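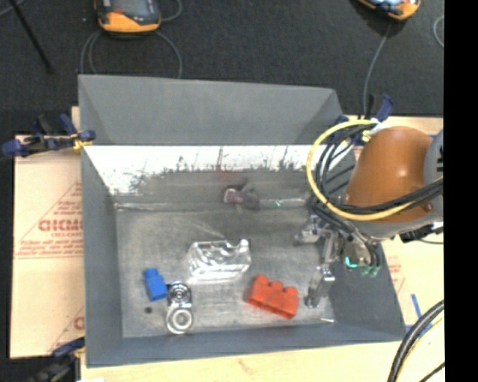
The bin at Radodent's open day, arm over the right-hand side. The red-orange block with the three studs is the one I had my eye on.

Open Day at Radodent: Bin Picking, Up Close

I went to the August open day because the flyer promised "hands-free sorting of anything." I have heard that line before, usually from people who then show a video sped up four times. To Radodent's credit, there was a real arm, a real bin and no video. There was also a lot of talk, and I wrote down more of it than I needed to.

Only one shot came out sharp enough to post, so the gallery is short and the notes under it are long.

On the parts. If you sell a machine on the word "anything," I want to see anything. What lay in the bin was a clear plastic container, a blue toy block, a red-orange toy block and a shiny metal part made of two round sections. That is a better mix than I expected. Clear plastic is hard for most vision systems and so is shiny metal, and a cheap demo would have skipped both. But the main pieces were also well spread out. The metal part nearly touches the blue block, and that is as crowded as those four get. In the shop where I used to work, parts came in heaps, oily, with the labels peeling off into the corners.

On the numbers. The handout said 684 picks with no one stepping in. I asked which parts, over how many hours, and whether a dropped piece counted as a pick. The first two questions got an answer (mixed parts, one long shift). The third got a smile. The same sheet gave a success rate of 90 percent for clear objects. That sounds fine until you work out that one try in ten goes wrong, and that somebody has to stand there for it.

On the cables. Look at the big yellow loop off the left side of the arm, with the black bundle running inside it. I asked how long a cable lasts when it bends like that all day. They said the finished version, to be sold under the name Braler, will route things differently. Maybe so. I would have liked to see that one.

On the setup. The bin is held by clamps, the kind with dark blue grips that I own at home. I have no quarrel with clamps. I do have one with a price list on the next table that talks about a "turnkey cell."

On the gripper. Metal fingers, one of them long and jointed, with its tip down close to the floor of the bin. I liked this part best. My worry is scratches. The floor of that bin has plenty of them, and I don't know who put them there, but I wouldn't hand over painted parts until I had an answer.

On the other booth. Uvico had a table across the hall with a conveyor and a bowl of mints. The conveyor was off for lunch at 12 and still off when I left at 2.

Visitors went through in groups of 25, and mine got 26 minutes by the wall clock, talk included. I'd go again if they let people bring their own parts. I asked about that too, and was told to fill in the form.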